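Prever Robotics Club Boards > Season Projects > Cafe Task

Thread: cup to tray – order of pickup??

limer_lead
ok so demo is in August and we still don't have an agreed pick order. Task sheet says three paper cups in a row on coasters, tray in front, all cups end up on the tray, all upright, coasters stay on the table. That's it. Doesn't say which cup first.

I want outside cups first, center last. Center cup has the shortest move to the tray so leave the easy one for when the tray is crowded. Min wants center first. Opinions pls, need to lock this before we burn another night recording.

torquewench
center first. sorry. you put the center cup down in the back middle of the tray and then you have a landmark for the other two. doing it last means lowering a cup between two other cups with fingers open. we knocked one over doing exactly that last term

limer_lead
that was with the old wide fingers tho

torquewench
the new ones are still wider than the gap

padthai_pid
Has anyone measured the gap. Like with a ruler

torquewench
no

padthai_pid
ok

grilline_dan
From the Grilline side – we did left to right, every time, and the policy learned it fine. 200 demos. I think you guys are overthinking the order and underthinking the coasters. Ours kept coming up stuck to the cup. Every third grasp the coaster goes for a ride and the judge calls it.

limer_lead
yeah the coasters are a pain. the frilly edge folds under when you push the cup even a bit. We started gripping higher and it got better, but go too high and the rim buckles, these cups are just paper

grilline_dan
grip at the middle, go straight up, pause, then move over. the pause matters. we put 2 seconds in and cut our coaster faults way down

knurl
2 seconds x 3 cups is a lot when the run is timed

grilline_dan
dropped coaster is a restart. do the math 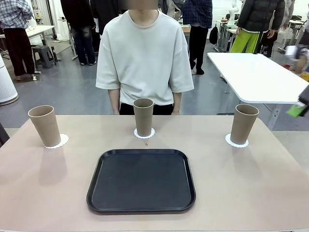
limer_lead
anyway the layout we're using is one row along the far edge, tray centered closer to the front. I'd like everyone to reset to that between runs. Last night's set was all over the place, someone had the tray pushed left and half the cups on bare table. Can't mix those in.

Reset goes: tray first, then coasters, then cups. Cups open side up, obviously. And hands OFF the table before the run starts, arms down, I'm tired of trimming elbows out of recordings.

padthai_pid
disagree on the strict layout. if every demo is the same the thing just memorizes it. On demo day the table will be off by a bit and then what. I say wiggle the cups a little each reset

torquewench
+1. wiggle

knurl
-1, we don't have enough demos to wiggle. Get it working on one layout THEN wiggle

limer_lead
knurl is right for now imo. We're nowhere near 500. When we pass 200 clean ones I'm fine with moving things

padthai_pid
define clean

limer_lead
all cups upright on tray, no coaster riding along, no human in the way of the gripper

padthai_pid
what about cups touching each other

limer_lead
touching ok

torquewench
task sheet says "placed seperately" on page 2

limer_lead
it does not

torquewench
page 2 bottom, under scoring

limer_lead
ugh. ok. touching not ok. so that's some of ours out

knurl
so center first then? if they can't touch you need the spacing and you can't squeeze one in between

limer_lead
I mean. maybe. I still think outside-in works if the two go right to the ends of the tray. It's wide enough. You place against the raised rim and slide back a hair

torquewench
sliding paper cups is how they tip. Do we have to do this again

grilline_dan
run both, ten each, by hand, no training. see which the operator hates less. that's usually your answer

limer_lead
fine. ten each tonight after 6. Min on the leader arm bc Min is the most consistent. I'll reset, knurl logs. Someone bring more cups, the ones we have are getting soft at the rim from being grabbed all week

padthai_pid
i'll bring cups and a ruler

knurl
same brown ones pls, don't come back with white. white cup on white coaster and we're relabeling everything

padthai_pid
brown got it

torquewench
can we also write the order on the whiteboard once its decided so this thread can die

limer_lead
yes. will post the results here after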